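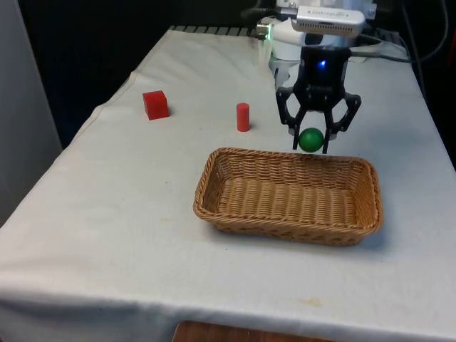
Red cube and cylinder on the white tablecloth

Gola Supper Club - Minutes of the May Planning Meeting

Held Tuesday, 7:00 p.m., upstairs at Citetti
Chair: Kumaresan Rodrigues
Present: eleven members, plus two guests from the Oltel cooking class (welcome, both of you!)

1. Minutes of the last meeting
Approved with one correction. The braised greens at the spring supper were collards and not kale, as several people pointed out with some feeling.

2. The spring supper
Kumaresan opened by saying it was the best supper the club has put on since he joined, and the room agreed. We served 80 plates, and the lemon chicken was gone before the second seating had finished their soup. The flatbreads were a huge hit (thank you to everyone who stood over those griddles) and we have had a stack of requests for the yogurt sauce. The recipe will go in the next newsletter. It is mostly garlic, so be warned.

Not everything went smoothly. Dessert came out late because the oven in the hall runs cool, and the rice pudding never set the way it did at the test cook. It tasted wonderful all the same, and we ended up serving it in cups. Members liked it so much that way that it was agreed to keep the cups.

3. Money
The account stands at $3235 after paying for the spring supper. There was a lively talk about what to do with it. One side would like a second griddle, the other a decent set of knives. Kumaresan made a strong case for the knives, having spent an evening taking apart squash with something closer to a butter spreader. Vote: knives, by a show of hands. The griddle goes on the list for fall.

Ticket price for the summer supper stays where it is.

4. Summer supper menu
The main business of the evening, and we could happily have stayed until midnight on it. The theme is one pot, one grill. Anything that can't be cooked in a single pot or over the coals is out, apart from salads and bread.

Agreed so far:
Cold cucumber soup with dill
Grilled chicken thighs, marinated overnight in lime, cumin and brown sugar
Black bean stew with smoked paprika (the vegetarian main, and a serious rival to the chicken)
Charred corn with chili butter
Tomato and peach salad
Cornbread, two kinds - one plain, one with jalapeño

Still open: dessert. Suggestions were grilled pineapple, blackberry cobbler in the Dutch oven, and a no-churn lime ice cream. The cobbler has a lot of friends. There was worry about keeping ice cream cold outdoors in July, although one of our Oltel guests says she has done it with rock salt and a big cooler, and has kindly offered to show us.

The stew was tasted at the meeting in two versions. The batch with a spoonful of cider vinegar stirred in at the end won easily. Cooking time was 90 minutes from soaked beans. Please write that on your recipe sheets, as the printed one says an hour and the beans will be hard.

5. Suppliers
Figueiredo can do the chicken thighs, boned with the skin left on, and will deliver the morning before. We need 44 pounds. They have also sent over a sample of their smoked sausage, which was passed around and did not last long. Several members would like it in the stew, and it was pointed out, gently, that this would make it a poor vegetarian main. A small side pan of sausage was agreed.

Corn and tomatoes to come from the Saturday market as before. Peaches depend on the weather.

6. Test cook
To be held in the kitchen at Citetti on a Sunday afternoon, date to follow by email. Bring an apron, your own cutting board and something to carry leftovers home in. We will make the full menu at quarter size, with both cornbreads side by side, and try all three desserts.

7. Any other business
A request for a bread night in the fall got a big cheer. Kumaresan will ask whether the kitchen is free in October.

Whoever took home the large blue colander, please bring it back to the test cook.

Actions
Kumaresan - confirm chicken order, price knives, ask for October kitchen date
All - send dessert votes before the test cook

Meeting closed at 9:10 p.m., followed by the rest of the stew.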